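Second evening with the keepsake boxes. I said I will write how it goes, so I write.

I had 22 paper things to keep from my aunt's flat in Wumley. Letters, two recipe cards, bus tickets, one receipt from Stolmont for a winter coat. For years they lived in a plastic bag and the bag was winning.

First I tried to sort by year. It was a mistake. Most letters have no date and I spent the whole evening reading them. Only one has it clear on the top, 08/03/2001, and it is mostly about a blocked sink.

So now I sort by person who wrote. It goes much faster. My uncle Gil wrote the most, with very small letters, also in the margins.

Rule I made for myself: one person, one box. If the lid does not close flat, something must go out. Envelopes went out first, I kept only the stamps that I like.

I don't fold again what was folded before. Old paper breaks at the fold. If it was open, it stays open, and then the box must be wide and low.

Boxes with a deep lid are better than boxes with a flap. The flap opens by itself after a month in the cupboard. I had this with the ones from Hernus and I gave them away.

No label on the top. I put a small paper inside, with the name and how many sheets. Outside I go by colour. Dark teal is for Gil.

Does anybody put something against damp in a cardboard box? My cupboard is on the outside wall and in March it is always a bit cold there.

Gil's box is closed now and I am quite happy with it.

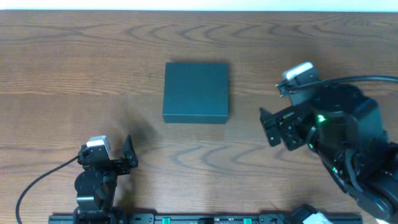 Liam Holroyd: For damp I would just move them to an inside wall, higher than the floor. The little silica bags are fine too but you have to remember to change them, and I never did.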